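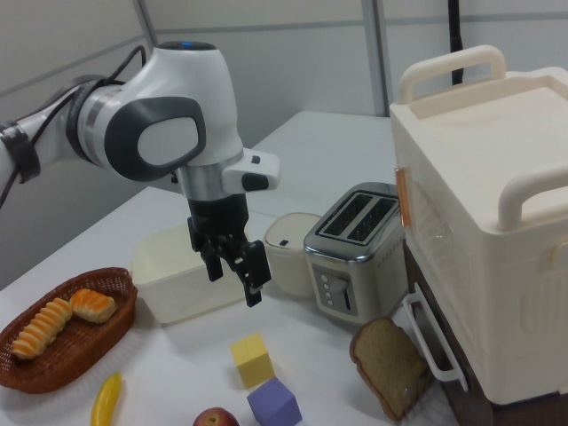

Cream plastic container on a white tabletop

Stories Authors Archive Submit

Fiction > Short pieces > The Wercombe Bus

The Wercombe Bus
by Shadi Nseir

Driss Ashour missed the 32 by the length of the post office. He sat down on the bench and put his mother's clock beside him, wrapped in a towel.

The repair shop in Jendden had kept it for nine days. The man there charged him for two parts and said the rest was dust.

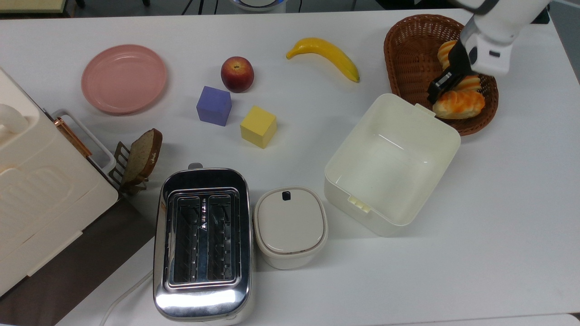

A woman with a suitcase asked if the bus went to Wercombe. He said it did, but the next one was an hour off. She sat down on the other side of the clock.

"Is that ticking?" she said.

He folded the towel back. It was running – three minutes fast, by the post office.

"My mother liked it slow," he said. "She said it gave her time to get ready."

The woman reached over and moved the hand back for him. Then they waited for the bus.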